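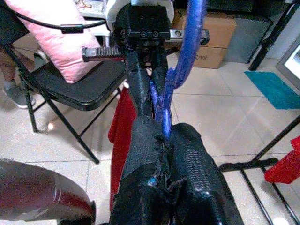 Wrist camera view, textured fingers, cable down the middle

Forum > Arms and Grippers > Cables and Cameras

Textured or plain fingers for hanging shirts?

Poppy Bellamy
We have two arms set up for putting T-shirts on hangers and I'm comparing finger sets. The textured black ones hold cotton well, but they're bulky and fill most of the wrist camera's view. The blue braided cable also runs down beside the right finger, and I don't like it there. Has anyone tried the plain Stumero fingers on the same job? I have until Friday to order.
3 comments

Alfie Gosling
I ran both sets for 1000 grasps each. Textured was better on the fabric, plain was better on the hanger. Plastic hangers are thin and the grip depends on where you close. In your setup one gripper has the shirt by its left edge and the other is clamped at the hook of the blue hanger, so those are two different jobs. I'd order one plain set, put it on the hanger side and leave the shirt side alone.
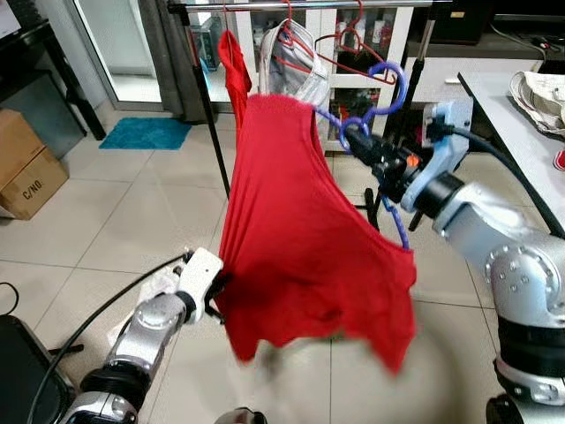 Camera placement matters more to me than the finger colour or finish. I moved mine 11 mm further out on the bracket and got a much better look at the fingertips. A head view is also worth keeping, as it gets the collar and the hanger together, and the wrist one won't when the fingers are that wide. Reroute the cable first, though. It's free.

Yvonne Ackroyd
Plain ones slip. Get the textured.

Shares: 11
2 min read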